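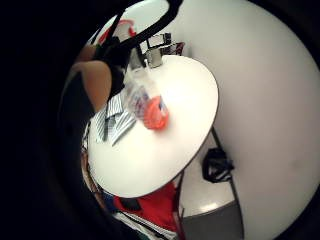
Round table with a clear plastic wrapper

Vatby Community Health Network - Minutes, Jun 27, 2022

Vaccination figures
Cameron Henare opened with great news: the Tully clinic has now given over 2,000 booster shots! Hevero stands at 1,102 and Skukow at 783, its best total yet. Everyone was delighted with Skukow, where the walk-in evenings have really caught on - the meeting agreed to keep them going through December.

Testing
New cases in Tully are down on last month. Home test kits will stay free at all 3 clinics, and the pickup desk at Hevero will open an hour earlier for people on their way to work.

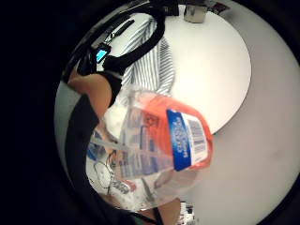 Wenjie Guo asked whether second boosters could be offered at the walk-in evenings too, as people at Skukow keep asking at the door. Agreed in principle, and warmly. Cameron to check staffing and vaccine storage.

Reminder cards
The large-print cards look wonderful. Wenjie will send the Hevero batch out first, then Skukow.

Next meeting at Tully, same time.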